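NOTEBOOK – Nastov site, demo bay
January, started 7:40, written up in bits over the shift

Carrying on from the last entry because I ran out of page and then out of patience.

Where we are: management would like the dish return at the Nastov canteen to be mostly automatic by winter. Dellov supplies the arm. Tralar supplies the software that decides what the arm does. We supply everything else, which so far has meant the hands, the cables, the sponges and the people being asked to teach a machine the part of their job they like least. Officially this is called handover. In the tea room it has other names, and I've left those out as this notebook gets photocopied.

Current task is racks and sponges. Pick up, put in, take out, nudge straight. You hold one gripper in each hand and do the job the way you'd do it with fingers, only slower and with worse language. Tralar wants 1,000 usable runs of this task before they'll train on it. Total across all tasks to the end of last shift is 2,235, of which 159 were binned by the checker. Most of the binned ones were from the first week, when we were all trying to be elegant.

Morning block was the round sponge. It wants to roll. If you come at it from the side with the jaws too far open it leans away from you, and if you come in too tight you shove the rack along the table. Best habit so far is to park the right hand somewhere out of the road and let the left do the work, then swap for the next batch.

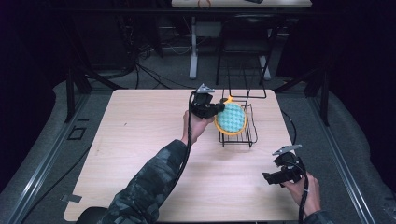 Round sponge in the wire rack, left hand working, right hand parked at the corner.

8:55 – Sleeves. The cable runs down the forearm and snags on a loose cuff. Asked whether we could have proper cable clips. Was told clips are on order. Taped mine.

9:30 – Long chat with two of the kitchen crew between blocks. Writing it down while I still remember it properly, as nobody upstairs seems to be collecting this.

One of them has been on dish return for 17 years and is now the best operator we've got. Her runs hardly ever get binned. She says it's the first time anyone has asked how she does it, and she'd have preferred to be asked before the purchase order went in. She also wants to know what her job is called once the arm can do it. I said I'd find out. I've asked three times and had three answers: "dish cell attendant", "exception handler" and "we're still working on that". She likes exception handler. She says she's been handling exceptions since the old conveyor.

The other one isn't fussed about titles but his wrists are sore by smoko. He's used to moving all day, and this is standing still and concentrating. He's right. We've swapped a tiredness people knew how to manage for one they don't, and the roster hasn't noticed. The roster still has us down as "light duties".

10:15 – Proposed, and so far not refused:
– blocks of half an hour, then off the grippers for ten minutes
– operators pick their own order of tasks
– the checker tells us why a run was binned, in words, the same day

The last one matters most to me. A red cross on a screen with no explanation is no way to treat someone who's been doing the work longer than the software has existed.

10:50 – Pad check before the second block. I ran the hand-held ones myself. Open the jaws wide over bare tabletop, look at both pads in the gripper's own view, write down what you see. Both pads scuffed, and the right worse than the left. Fluff on both. Coating chipped around the rim on the left. I've put them down as serviceable, which is a word I've also heard used of me. 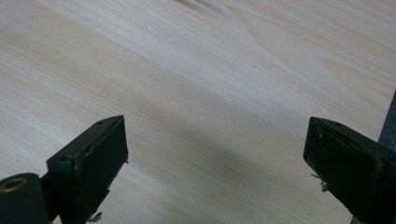 PADS – WHAT WE DO ABOUT THEM

The Dellov manual says to replace pads "when worn". Thanks. My own rule until somebody gives me a better one: scuffs are fine, fluff gets picked off with tweezers, and once a pad slips on a dry plate it goes in the jar. Spares are in the second drawer with the hex keys. Please don't take the last pair without writing it on the lid.

I'd also like the pad check to belong to whoever is operating. At present it's down as an engineering task, so the operator is meant to stop, ring us and wait. The kitchen crew have looked after slicers and glass washers for years and can be trusted with tweezers. Have put this in writing to Nwachukwu, who look after the maintenance contract and who'll want to charge for it.
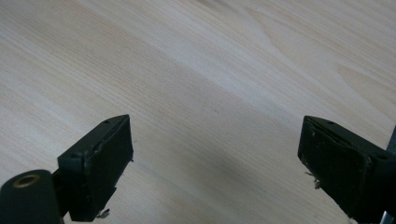
The contract deserves a grumble of its own. Under the present wording Nwachukwu come out for "mechanical faults" and Tralar log in for "behavioural faults", and anything that's a bit of each gets passed back and forth until one of us fixes it. Stray fibres are a good test case. There's a pale tuft low down on the left pad and a few strings hanging off the edge of the right one, and I can't find a line in either agreement that covers them. So it'll be the operator, in practice, as it always was with the lint in the old conveyor. Fine by me, but then it should be in the job description and in the pay band. I've said so in the margin of the draft and underlined it.

1:20 – Afternoon block shortened. Network out in the bay, so no uploads. Used the time to let the crew rewrite the task card for racks. The old one had "actuate end effector to closure". The new one says "close the grippers". Everyone happier, card half the length.

2:45 – Reply on the breaks: yes to ten minutes, provided they're logged. Logged by whom, on what, not stated. I've ruled up a page at the back of this book.

To do:
– chase cable clips again
– wrist supports, find out which budget
– ask Tralar for plain-language reasons on binned runs
– job title, fourth attempt
– order more pads before the jar overtakes the drawer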